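발표자 노트: 순회 공연 리허설 일정과 무대 도면의 표준화
극단 Sallholm 제작부 / 발표 40분, 질의 별도

슬라이드 1. 제목
인사 짧게. 자료집 2쪽에 용어표가 있다고 안내. 바로 다음으로 넘어감.

슬라이드 2. 범위
오늘 다루는 것은 연출론이 아니라 제작 절차임을 먼저 밝힌다. 대상 작품은 2인극 Travard, 객석 400석 이하 중소극장 순회용으로 설계했다. 순회지는 6곳이고 극장마다 무대 폭, 깊이, 배튼 간격이 전부 다르다. 같은 공연을 여섯 번 하는 것이 아니라 같은 대본으로 여섯 개의 무대를 짓는 셈이라고 설명할 것.
조명 디자인과 음향은 제외. 음향은 별도 발표가 있으므로 질문이 나와도 그쪽으로 넘긴다.

슬라이드 3. 출발점이 된 문제
초연 준비 때는 연습실 바닥 마킹을 첫 번째 극장 도면에 맞춰 했다. 두 번째 극장에서 무대 깊이가 1미터 이상 줄었고, 2막 7장의 동선이 성립하지 않았다. 배우가 등퇴장문까지 가는 걸음 수가 바뀌면서 대사와 문 여는 시점이 어긋났다. 현장에서 세 시간을 들여 다시 맞췄고, 그날 조명 포커싱은 절반만 끝냈다.
기록상 첫 순회에서 제작 노트에 올라온 수정 항목은 726건이다. 이 가운데 치수와 관련된 항목이 가장 많았다. 항목별 분포는 슬라이드 그래프 참조. 숫자를 하나씩 읽지 말 것.

슬라이드 4. 도면의 기준점
극장에서 받는 도면은 기준점이 통일되어 있지 않다. 프로시니엄 안쪽 선을 기준으로 하는 곳, 막선(하우스 커튼)을 기준으로 하는 곳, 무대 앞 끝을 기준으로 하는 곳이 섞여 있다.
우리 쪽 규칙은 다음과 같다. 중심선은 무대 좌우 폭의 중앙이 아니라 프로시니엄 개구부의 중앙으로 잡는다. 앞뒤 기준선은 막선으로 잡는다. 막선이 없는 블랙박스는 객석 첫 줄 발끝에서 거꾸로 계산해 가상의 막선을 둔다. 모든 세트 위치는 이 두 선에서 떨어진 거리로만 적는다. 벽에서 잰 값은 도면에 넣지 않는다.
(여기서 예시 도면 두 장을 겹쳐 보여 준다. 애니메이션이 느리게 뜨니 클릭을 두 번 하지 말 것.)

슬라이드 5. 최소 무대
여섯 극장의 폭과 깊이에서 각각 가장 작은 값을 뽑아 가상의 극장을 하나 만든다. 내부에서는 이것을 Zilon이라고 부른다. 이름에 뜻은 없고 도면 파일명이 굳어진 것이다.
연습실 바닥에는 Zilon만 마킹한다. 블로킹은 전부 이 안에서 성립해야 한다. 더 큰 극장에서는 세트 사이를 벌리지 않고 바깥쪽 여백을 다리막으로 처리한다. 배우의 걸음 수는 어디에서나 같다.
단점도 말한다. 큰 극장에서 무대가 비어 보인다는 지적이 있었고, 연출부와 합의하는 데 시간이 걸렸다. 합의안은 1막 첫 장과 마지막 장에 한해 극장별 변형을 허용하는 것이다.

슬라이드 6. 바닥 마킹
색상 규칙: 세트 외곽은 흰색, 가구는 노란색, 문의 회전 반경은 파란색 점선, 시야선 한계는 빨간색. 장면마다 색을 바꾸는 방식은 2주 만에 폐기했다. 배우가 장면 번호를 색으로 외우기 시작하면 세트 전환 순서가 바뀔 때 다시 외워야 한다.
테이프는 연습실용과 극장용을 구분한다. 극장 바닥이 댄스 플로어인 경우 접착제 잔여물 문제로 사전 승인을 받아야 한다. 승인 요청은 반입 9일 전까지 보낸다.
마킹은 두 사람이 한다. 한 사람은 읽고 한 사람은 붙인다. 읽는 사람은 붙이지 않는다.

슬라이드 7. 리허설 일정 구조
총 6주. 1주차는 테이블 작업과 대본 확정. 2주차부터 Zilon 마킹 위에서 블로킹에 들어간다. 4주차 끝에 첫 런스루, 5주차에 실물 문과 계단 투입. 6주차는 기술 리허설 대비로 비워 두고, 비워 둔 시간을 다른 용도로 배정하지 않는다.
대본 확정 마감은 2월 5일이었다. 이 시점 이후의 대사 수정은 무대감독을 거쳐 문서로만 받는다. 구두 수정은 프롬프트북에 반영하지 않는다. 초기에 반발이 있었으나 큐 번호가 밀리는 사고는 줄었다.
9월 재공연 때는 같은 구조를 그대로 쓰되 1주차를 사흘로 줄일 예정이다.

슬라이드 8. 프롬프트북
왼쪽 면 도면, 오른쪽 면 대본. 도면은 장면마다 한 장씩 넣고 Zilon 축척 1:50으로 통일한다. 큐는 연필로만 적다가 첫 런스루 뒤에 펜으로 옮긴다. 프롬프트북은 한 권이고 사본은 조연출이 보관한다. 사본의 갱신 시점은 매일 연습 종료 직후로 고정.

슬라이드 9. 현장 실측
극장 도면은 믿지 않는다. 반입 당일 가장 먼저 하는 일은 실측이고, 재는 항목은 정해져 있다. 개구부 폭, 막선에서 뒷벽까지의 깊이, 첫 배튼의 위치, 반입문의 높이와 폭, 좌우 포켓의 유효 폭. 반입문은 문틀 기준이 아니라 문을 끝까지 열었을 때 실제로 통과 가능한 치수를 적는다.
줄자는 한 개만 쓴다. 두 개를 섞어 쓰면 오차가 어느 쪽에서 왔는지 추적할 수 없다. 3미터가 넘는 구간은 두 사람이 양 끝을 잡고, 값은 소리 내어 두 번 읽는다. 레이저 측정기는 보조로만 사용한다. 검은 막에 반사가 잘 되지 않아 값이 튀는 경우가 있었다.

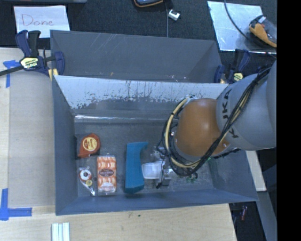 Jaruwan Ratanaporn은 사전 검토 의견에서, 실측을 반입 당일에 하면 이미 늦으며 계약 단계에서 극장 측이 막선 기준 치수를 서면으로 확인하도록 해야 한다고 했다. 반입문 치수가 틀리면 당일에는 세트를 자르는 것 외에 방법이 없다는 지적도 덧붙였다.
이 의견은 일부 수용했다. 계약서 부속 문서에 치수 확인란을 넣었고, 반입문과 포켓 폭은 필수 기재로 바꿨다. 다만 당일 실측은 유지한다. 서면 값과 실측 값이 다르면 실측 값을 따르고, 차이가 5센티미터를 넘으면 무대감독이 세트 배치를 다시 승인한다.

슬라이드 10. 적용 결과와 한계
Athanasiadis 극장에서는 반입부터 첫 기술 리허설까지 하루 안에 마쳤다. 동선 수정은 없었다. 다만 이 극장은 Zilon과 치수 차이가 가장 작은 곳이라 결과를 일반화하기 어렵다. 이 점은 질문이 나오기 전에 먼저 말한다.
남은 문제는 경사 무대다. 경사가 있으면 걸음 수는 같아도 보폭이 달라진다. 바퀴 달린 가구의 고정 방식도 따로 정해야 한다. Mpho Gumede가 작성한 쐐기 고정 방식 초안이 자료집 부록에 있다. 아직 시험 전이므로 권고안으로 소개하지 말 것.

슬라이드 11. 질의
예상 질문: 출연진이 많은 작품에도 적용 가능한가. 답: 군중 장면이 있으면 최소 무대 방식은 불리하다. 우리 자료는 2인극에 한정된다.
예상 질문: 도면 소프트웨어. 답: 무엇을 쓰든 상관없고 기준선 두 개와 축척만 맞으면 된다. 파일은 PDF로도 함께 보낸다.
시간이 남으면 슬라이드 4의 겹친 도면으로 돌아간다. 부족하면 슬라이드 8을 건너뛴다.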